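Ticket: Right hand opens late at release, error 3012
Site: Edstead, two-arm table cell
Opened by: Gorazd Ristić
Status: Closed, with one open point (see the end)
Component: right hand (Rirard), hand controller, Clirkadier software

Problem

Good morning. I open this ticket for the right hand of our table cell. When the arm has brought an object to the place and the hand gets the command to open, the upper finger opens as it should, but the lower one, which works as the thumb, stays closed for a moment and then goes with a small jump. Sometimes the object is pushed by this jump. Sometimes the hand stops completely and the Clirkadier screen shows error 3012, "joint tracking, thumb base". After this the right arm is holding its position and the left arm too, so the whole task must be started again from the home position.

The left hand is the same model and does not show the error. It has never shown it, as far as I can find in the log, which goes back to November.

How the cell is set up

Two arms, one hand on each, white table between them. One camera over the table from the head side and one small camera at each wrist. The task is simple: the left hand stays at the dish so that it does not slide, the right hand takes the soft toy and puts it on the dish. The mug and the small pumpkin are also on the table and must not be touched. We use a soft toy because with a hard object the late thumb is not easy to notice, the object simply falls out. With the soft toy the body springs back and pulls at the finger, and the fault comes more often.

The cable of the right hand goes along the outside of the arm. The cable of the left hand was replaced in spring when we moved the cell, the right one was not replaced. I write it here since I was asked about it in the last ticket also.

What I have tried until now

Power off and on of the hand controller. Error gone, came back after a few cycles.

Homing of the right hand alone, with the arm parked. Homing finishes without any message. The thumb moves slowly and evenly in homing, I could not feel or hear something wrong.

Homing of both hands together. The same.

Lower grip force for the right hand, one step down in the menu. The error comes less, but the toy slips when the arm turns, so this is not a solution for me. I put the force back.

Opening speed from "normal" to "slow". No error in 10 cycles, but the thumb still starts later than the upper finger. With speed "normal" I had the error in the fourth cycle.

Cleaning of the finger pads and of the joints with a dry brush. There were pink fibres from the toy in the lower joint of the right thumb, not many. I took them out with tweezers. After the cleaning the thumb was better for one morning and then it was as before.

Exchange of the left and right hand connectors at the controller. This I have not done. I was not sure if the calibration is saved in the hand or in the controller, and I did not want to lose the calibration of the good hand.

What I see in the log

At the release command the position of the upper finger follows the target. The position of the thumb base stays flat, the current goes up, and then the position moves quickly until it has caught the target. If the difference between target and position reaches 18 degrees before this happens, the controller gives 3012 and stops. If it stays below, there is no message at all and the operator sees only the jump. So I think the cases with the error and the cases with the jump are one and the same fault.

My question: is it mechanical (friction in the thumb base), or is it a wrong zero of the thumb after homing? And can I open the cover of the thumb base by myself, or must the hand be sent to Rirard? We have no spare for the right side.

Views from the cell follow, left wrist camera first and last, head camera for the two between. The third has the toy on the plate and the right hand clear of it. 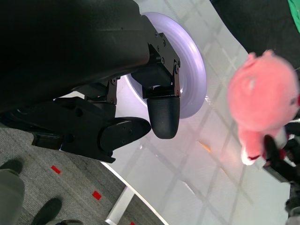
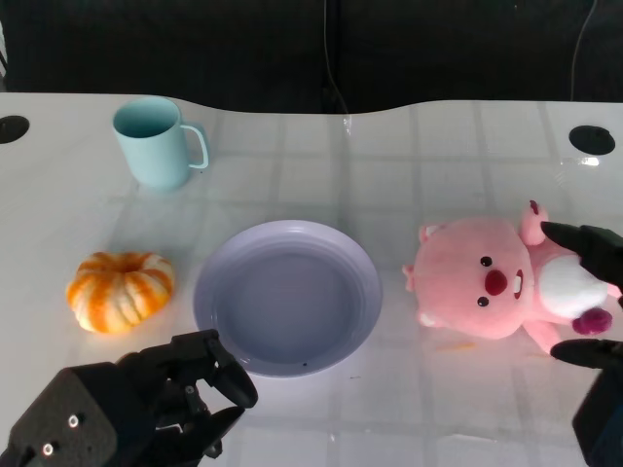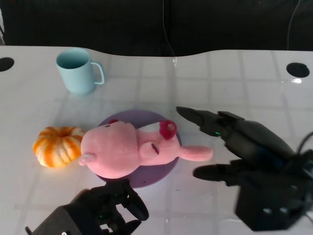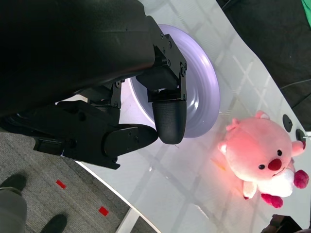 Reply from Kovačević, 11:40

Thanks Gorazd, good notes. Don't send the hand in yet. Calibration is stored in the hand, so you can swap the connectors at the controller without losing anything, as long as both hands are powered down first and you swap them back before you run a task. Do that test before anything else. If the fault stays with the right hand, we can forget about the controller channel.

Then a second test. Park the right arm with the palm facing down and nothing in the fingers. Close the thumb fully, wait a minute, open it, and watch the current. Repeat it with the palm facing up. A wrong zero gives you the same curve both ways. A dry or dirty thumb base normally doesn't.

You may take the thumb base cover off. Keep the screws in their order, the ones near the pivot are shorter and if a long one goes in there it presses on the link. Please don't put any oil in.

One more thing to look at: with the thumb closed hard on a soft object, the software may be commanding it past the point where it can go. What do you have for "closed limit, thumb" on the right, and is it the same value as on the left?

Answer from Gorazd Ristić, 15:20

Thank you for the quick reply. I did the tests in your order.

Connector exchange: the fault stays with the right hand. The left hand works normally on the right channel, one full series without error. I have changed the connectors back and marked them with tape, because they are the same shape and colour and it is too easy to mix them.

Palm down and palm up without object: the curve is not the same. With palm down the current at the start of opening is a bit higher than at the left hand. With palm up it is clearly higher and the position stays flat for a moment, as in the log of the task. No 3012 without the toy.

Closed limit, thumb: it is not the same value. The left has the factory value. The right is 2 degrees further closed. I asked my colleagues and the change was made on purpose in the time when we tried thin objects, and it was not written down. I have put it back to the factory value.

After only this change, normal speed, with the toy: the jump is smaller, but I can still see it. Error 3012 once. So the limit was a part of the problem and not all of it.

Then I took off the cover of the thumb base. Under the cover there was a small roll of fibre around the pivot, on the side which is not visible from outside. The brush could not reach it. It was pressed quite flat and I needed some time to get it out in one piece. I also found that one screw near the pivot was a long one. It did not touch the link when the thumb was open, but when the thumb was closed I could not put paper between the screw and the link. I changed it with a short one from the repair bag.

Cover on again, homing of both hands, warm-up program, then the full task at normal speed and normal force. The thumb starts together with the upper finger. No jump, no message. I let it run until the end of the shift and looked at the curve for the thumb base from time to time, it follows the target like the left one.

Kovačević, next morning

Good. I would blame the screw more than the fibre, but both together explain the palm-up result. Check the same spot on the left hand when you have the table stopped anyway, it sees the same toy. And write the closed limits for both hands into the cell sheet.

Gorazd Ristić

Left hand checked. All screws near the pivot are short, a little fibre, removed. Closed limits are now in the cell sheet, with factory value for both sides. I also added to the weekly check: take off both thumb covers, look behind the pivot, cover on, homing.

Open point: after the homing the right thumb stops at a slightly different place than before the repair. The release is good, so I have not touched the zero. If you want the homing log, I can export it from Clirkadier, please tell me which format.

Ticket can be closed from my side.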